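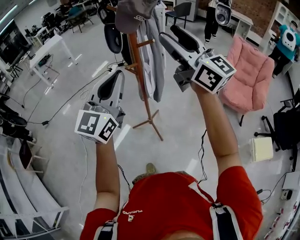 Two hand-held grippers and a coat rack with a cap and a hooded jacket on it.

I want to make a case for the coat rack. Most of what gets passed around in robot learning is still cups going onto saucers and blocks going into bowls, and I like those results, I really do, but a cap on a peg is a much better problem! It is soft, it has an inside and an outside, it hangs differently every time you put it back, and the thing it hangs from will tip over if you are rude to it.

The method is simple enough to explain to my uncle. You take the robot out of the teaching. A person holds a gripper in each hand and does the chore with the same kind of fingers the robot will have later, and the markers on the grippers help with working out where each hand was. No joystick, no dragging a heavy arm through the air while Santino Herrera stands by the stop button (he did that for two years and has the shoulders to prove it).

What won me over was a set of 3,555 demonstrations that Violeta Sepúlveda and Katsuhiko Kudo trained on this spring, all of it clothes and hats, under the project name Korari. Their earlier policy, Gorell, learned from 200 runs on a real arm, and it was fine as long as the rack stood exactly where it had always stood. Move it a step to the left and you got a very confident grab at nothing. Korari goes and finds the peg. I watched it on a Tuesday with Renata Retamal and we both clapped, which I don't normally do for software. 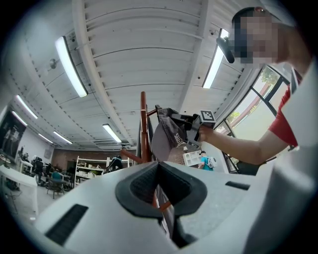 Page last changed: April

Now the part I keep arguing over with Domingo Gaete. He thinks the gain is all quantity, and that more than 3,000 runs of anything would have done it. I don't buy it. Look at how close the tool's own view gets to the work - the finger pad is right there, and so is the cap, and the peg it has to come off. A camera up on a ceiling would give you the top of somebody's head for half the job. The policy learns from the same spot it will later act from, and I think that counts for more than another month of collecting.

He does have a point about force. A person feels the cap catch on the peg and eases off without thinking, and very little of that makes it into the recording. Korari still pulls too hard on the way off, and twice it took the whole rack along. Kudo wants to put a cheap pressure sensor behind the pads. I'd try that before touching the network at all.

I'd also like to see jackets get a fair share of the next set. Sleeves are awful - they swing, they hide the collar, they stick to the other hand. So far the jacket numbers are poor and Sepúlveda says so in plain words in her write-up, good for her. If anyone has a better way to get a hood off a peg with two stiff fingers, write to me and I'll pass it on to her.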